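Office desktop computers used to be built so that a person could take them apart without thinking much about it. I want to argue that this was a good thing, that we are giving it up too easily, and that anyone who buys computers for a school, a clinic or a small firm should make it a condition of purchase.

I spent four years in a repair shop on Zawadzka, most of them at the back bench. The work was old office towers. They came in on pallets when leases ran out, and we cleaned them, tested them, swapped what was bad and sold them on. One October we took in 334 from a single insurance office. I mention this so the reader knows where my opinion comes from. I have no training as an engineer and I don't design anything.

What I learned on that bench is that the price of a repair is mostly the price of the time it takes to reach the part. A hard drive costs what it costs. If I can get to it in a minute, the repair is cheap and people will pay for it. If I have to take out the power supply, two brackets and a front panel first, the repair costs more than the machine is worth, and the machine goes to scrap with a perfectly good board inside it.

The better office towers dealt with this through small pieces of colored plastic. Some makers used blue and some used green, but the idea was the same: if it's colored, you are allowed to touch it. You squeeze it, slide it or lift it, and the part comes out. A new hire at the shop could learn the rule in one morning. I have seen people who were afraid of computers change their own drive after being told to look for the blue bits.
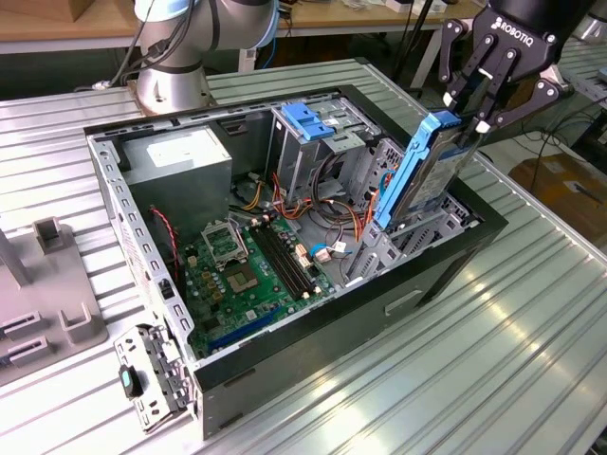

*A tower on its side with the drive going into its cage. The drive caddy is blue, and so is the release latch on the bay cage.*

The caddy is my favorite part of these machines and I think it is underrated. It is a bent strip of plastic. It saves four screws, and those four screws matter more than they sound, as anyone will know who has dropped one behind a motherboard and had to tip the whole case over and shake it. On a bench where you do this all day, it also saves your wrists.

The case lying flat matters too. A big tower on its side is a tray. You can see the board, the memory slots and the cage all at once, and both hands are free. Compare that with the small sealed units that have replaced them on most desks -- the kind that clip behind a monitor. I have opened plenty of those. The bottom cover is held by tabs that break, and the storage sits under a fan that sits under a shield. Some have the memory soldered down, so if it fails, or if the owner wants more, the answer is a new computer.

Mohammed-Awal Bawa, who ran the shop and taught me most of this, disagrees with me in part. His view is that the small machines use less power, take up less room and break less often, and that customers are right to want them. I accept all of that. A school with 6 outlets in a classroom has reasons to like a computer that sips electricity. But I don't accept that small has to mean closed. A cover can have one screw in it. Memory can sit in a slot. These are choices made at a drawing board, and they could be made the other way.

The other objection I hear is that most people never open their computer, so why should they pay for latches? Most people never open the hood of their car past the washer fluid, either, but they still benefit when a mechanic can reach the battery. The owner who never lifts the cover gets a cheaper repair bill and a better price when the machine is sold.

There are old towers still at work in the Ziltelby library that came across our bench twice. They have had new drives and more memory, and one got a new power supply. They are ugly and they hum, and people print their tax forms on them every day.

So if you sign the orders, ask the seller to open one in front of you. Ask them to take the drive out and put it back. Bring your own watch. If they need a tool from the van, or if they tell you it isn't meant to be opened, thank them and call the next name on the list.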